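Unmont will come back: a talk with its head writer

7 June 2026

The second season of Unmont has been ordered by the channel Arum, and the first scripts are already at the production house Čierny. I spoke with the head writer by telephone for one hour. She asked me to keep her name out of the text, as she always does, and I have respected this.

For readers who did not see the first season: Unmont is a drama about a small guest house in the valley of Hundadach, where the owner has died and left the business to two sisters who do not speak with each other. It has 7 episodes. The last one ended with the younger sister driving away in the night, and many viewers believed that the series was finished.

"I believed it too," the head writer told me. "We wrote the last episode in such a way that it could be the end. If you do not know whether you will continue, you must be fair to the people who watched." The decision of the channel came in November, later than the team had hoped. By this time two of the writers had accepted other work, and one of them could not come back.

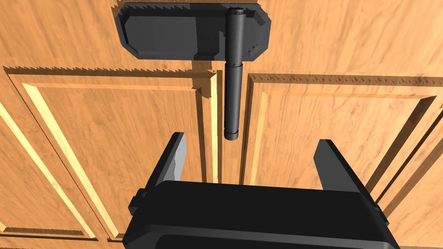

The new season has 8 episodes, one more than before, and I asked how this changes the work in the writers' room. She answered that the extra episode was first planned as a look into the past, to the time when the father bought the house, and that this idea was dropped after a few weeks. What stayed from it is the opening. In the first minutes we will see only a door of light orange-brown wood with dark streaks in the grain, and a black handle with a long lever on a wide plate, the same kind as in the picture above this paragraph. "We hear the sisters as children on the other side. They are arguing about a bicycle. I like to begin with voices, and with a thing that you can look at for a long time. The director wanted to cut it shorter and we had a small fight. Now it is as long as I wanted, but the music is his."

The length of an episode remains 54 minutes. I said that some viewers, me included, found the third episode slow. She did not disagree. "The third was the first one we wrote, and it was moved. It was made to be seen at the beginning, when you still have patience. I would do it differently today. On the other hand, I receive letters from people who like exactly this episode and nothing else."

She also told me that the channel had asked for a clear villain. The team offered them the cousin, who appears for a short time in the first season and wants to buy the land. He will be more present now, with his own storyline in episodes four and five.
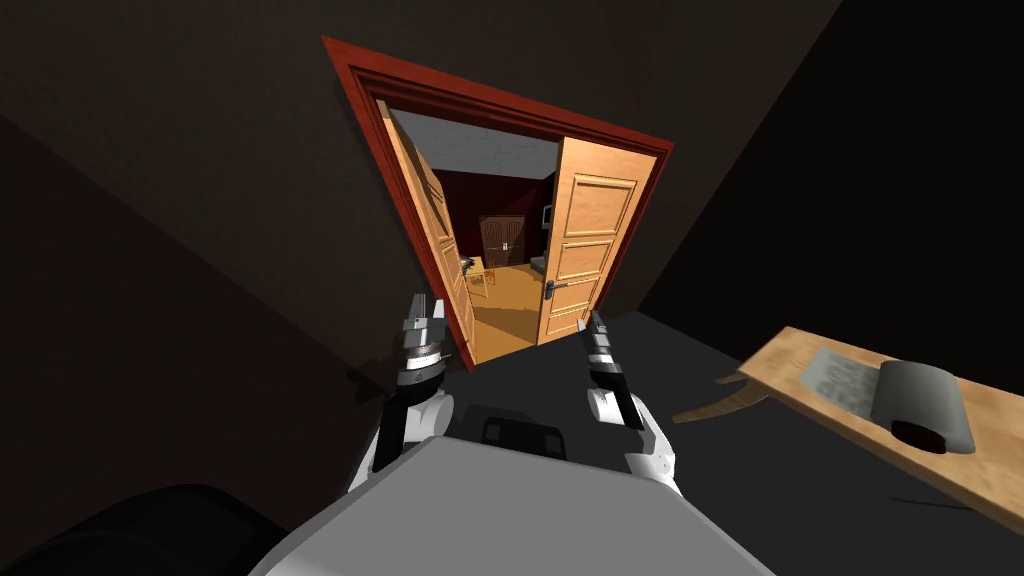

The valley and the language

Viewers often ask whether Hundadach can be visited. The valley in the series is put together from several places, and the name was taken from an old map which hung in the office of Čierny. "I have never found out if the map was correct," she said. "Some people write to us that they were there on holiday. I am happy for them."

The dialogue was another subject of discussion after the first season. The actors speak with light accents from different regions, and one reviewer called this careless. The head writer explained that it was decided at the casting. The older sister left the valley at sixteen and the younger one stayed, so they should not sound the same. "In the new season somebody says this aloud at the dinner table. I did not want to put it in. The channel insisted, and when I saw the recording I thought, all right, it is a good dinner."
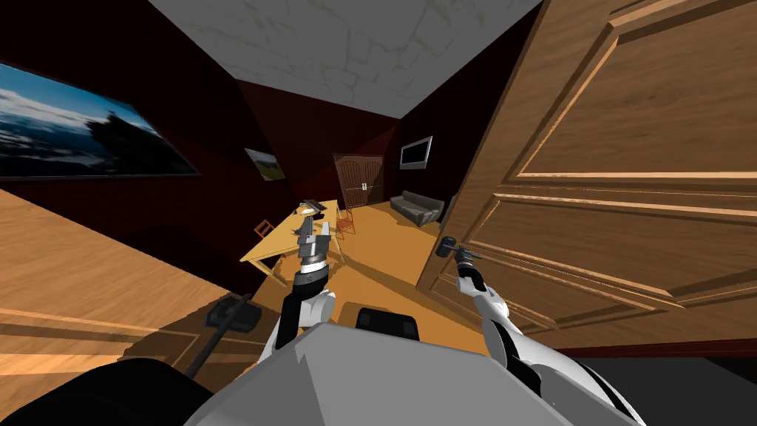
She was more careful when I asked about the aunt, the favourite figure of many viewers. The aunt was taken to hospital in the sixth episode and we did not see her again. I was told only that the actress has signed for the second season and that she has learnt to play the accordion for it. Whether these are scenes of the present or of memory, I could not find out, although I tried it in three different ways.

About a third season there is no agreement. The contract with Arum leaves the channel some months after the last episode to decide, as it did before. This time the writers will not close the story. "We have an ending that stays open, and if it is the last one, people will be angry with me," she said. "I have told my mother already how it would go on, so that one person knows."

The filming takes place in the autumn, and the date of the first broadcast is not yet fixed. The first season can still be watched on Arum, with subtitles, including the third episode.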